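Marisol Iwasaki
9/10/24

So the Clingate meteorite is making the rounds again. I've been sent the same article by three different people since breakfast. Some thoughts, in order of irritation. Thread.

The claim, if you missed it: a stone picked up in a field outside Clingate in April is supposed to be a piece of the fireball people saw over Erkham two nights earlier. Big headline, nice portrait of the finder holding it up to the light.

I have no problem with the fireball. The fireball happened. Plenty of people saw it and a few doorbell cameras caught it. My problem is the two-inch gap in the article between "there was a fireball" and "this is it."

Let's start with the stone. The reported weight is 1253 grams. Fine. That's a good-sized rock and it would be a good-sized meteorite. Weight tells you how heavy it is. Lots of things in a field outside Clingate are heavy.

"It sticks to a magnet." So does slag. So does magnetite. So does half of what comes up behind a plow in a county that had a working foundry for generations. A magnet can make you more interested. It can't close the case.
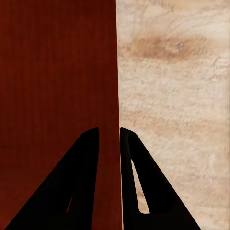 Mahogany tones next to a pale marble-like surface.

Next: the "burned crust." A fresh fall usually has a thin dark skin, often matte, sometimes with little flow lines. What the article shows is a brown, pitted surface. Pits that look like bubbles are a bad sign. Stony meteorites very rarely have bubbles. Slag has them all over.

And brown? After two nights in a field? A fresh one ought to be close to black outside and pale gray where it's chipped. Rusty brown all the way through says it has been lying in the dirt a lot longer than a weekend.

Somebody will reply that it could be an old meteorite. Sure! It could! Then it isn't from the Erkham fireball and the headline is wrong anyway. Pick one.

Now the path. The whole thing hangs on a line drawn on a map by Gravmont, an app that lets people report bright things in the sky. I like the app. I use the app. The line was drawn from 8 reports.

I went and read all 8. Two give the direction as "over the houses." One person was driving and puts it on the wrong side of the highway. One says it was green and lasted a full minute, and I'd bet my car it didn't. That leaves 4 I would put any weight on, and they're all from the same side of town.

If all your witnesses are standing in more or less the same place, you get a direction. You don't get a distance. For that you need somebody well off to the side, and the Matheson end of the valley had cloud that night. I know because I was out in it, swearing.

People are also bad at this, and I include myself. Everyone thinks a fireball came down "just behind the trees." They usually stop glowing many miles up and a long way off. The trees have nothing to do with it.

After the glow ends, whatever is left falls in the dark, and the wind pushes it around the whole way down. To say where it landed you need the speed, the angle, and the winds at height. The article has none of those. It has an arrow.
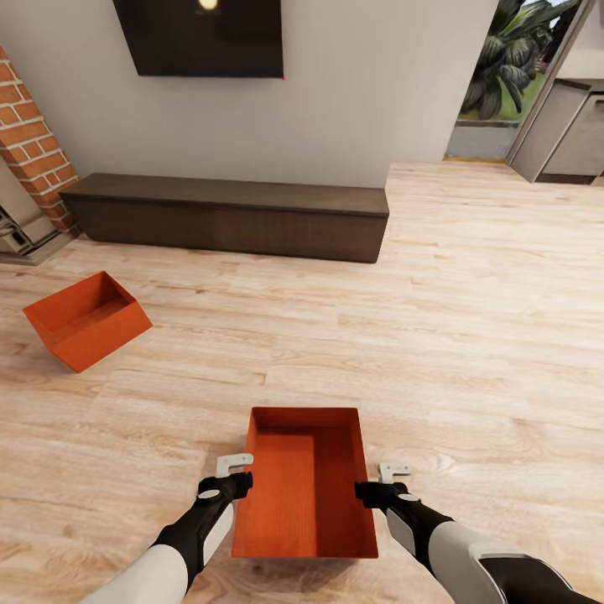
How would you find out for sure whether a rock fell recently?
Get it to a lab quickly. Cosmic rays leave short-lived radioactive traces in a rock while it's in space, and some of them fade within days or weeks of landing. If a lab measures those, the fall was recent.

Which brings me to my favorite line in the piece, that the stone "is awaiting analysis." It was found in April. It's September. The traces that fade fast have faded. Some of the longer-lived ones would still be readable, so there's time, but what is it waiting for?

Jeanie Kinnear offered in May to cut a small corner off and look at it under a microscope for free. She's been doing thin sections for years and she is kind about bad news. The finder said he'd think about it. Still thinking, as far as I know.

I'm not calling anyone a liar. I think he picked up an odd rock, heard about a fireball, and put the two together. I'd have done the same at 19. I have a drawer full of slag to show for it.

What I'm annoyed at is a newspaper printing "meteorite" with no maybe in front of it. One phone call to anybody with a hand lens. That's all it needed.

If Jeanie gets her corner and it comes back as the real thing, I'll post the result right here and eat this thread. Until then, it's a rock.

Replies are open. Please don't send me photos of your rock. OK, send me photos of your rock, but put a coin next to it and show me a broken face.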